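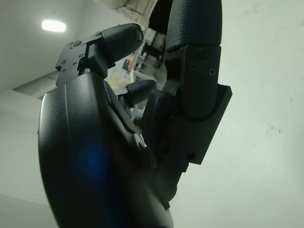
Speaker notes, "Can it make breakfast yet?" (May, after the coffee break)

Good morning, everybody, and thank you to Kirsten Thygesen for having me back, even though I ran well over my slot last time and she had to stand at the side of the stage and wave at me. I'll try to behave. (Wait for people to sit down.)

Start with the question my mother-in-law asks every holiday: when can I have one that does the kitchen? My answer is still "not this year," and she is still disappointed, bless her.

Show of hands: who made toast this morning? Now, who can tell me which finger touched the bread first? You don't know, and you shouldn't have to. Your hands have been practicing since you were 2, and they've stopped reporting back to you.

A machine gets none of that for free. It has to find the slot, come in at an angle that leaves room for its own knuckles, and hold a slice firmly enough to keep it and gently enough not to leave a dent. Then there's the cord, which never lies in the same place on two mornings. (Slow down here, I always rush this part.)
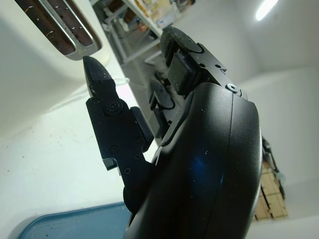 Slide 4: Fingertip and toaster slot, from the gripper's side.

Leave this one up a while and let people look at the length of that slot next to the size of the hand. Point out the cord too.

Tell the Flallham story. Esben Bech and I kept a log there of 589 tries at one small job, putting a slice of bread in and taking it out again. We were very proud of the first 50, I must say, all done with the same loaf! Then Lærke Hviid brought in a seeded rye from home and we had to start over. She was right to do it, and I have bought her a good many loaves to say thank you.

Shop floor, quickly. The picture is sunnier there. Parts come in the same shape, in the same tray, and a machine can handle up to 400 of them in a shift without complaint. Kitting, loading, stacking: yes, today. Tangled cables and soft bags: ask me again later.

If Jytte Zoëga is in the room, let her take the question on cost, she knows it far better than I do. If somebody asks about dishes, talk about wet glasses and how they slip.

Then questions, and lunch is through the doors on the left.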